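Session 3 notes: our visit to the Fletero open day

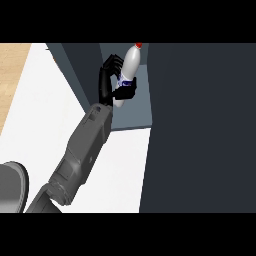 I promised I'd write this up before the tutorial, so thanks to Rebecca Greco for lending me her scribbles (mine were hopeless!). We got the simulator talk first, and I was glad of it, as it goes nicely with our reading on grasping.

Things I'd like you to hang on to:

Grip comes before lift. Hala Geagea kept coming back to where the thumb goes, and I think she's right to nag.

A simulated bottle is only as good as the numbers behind it. Weight and friction are both typed in by a person, and people guess.

Their bottle task has had 2,103 simulated tries, with 171 drops. Work out the drop rate and bring it along, please.

I did ask how they choose the friction value and got a lovely long answer which I only half followed – Hala is sending slides. Read up to page 46 of the course pack before then.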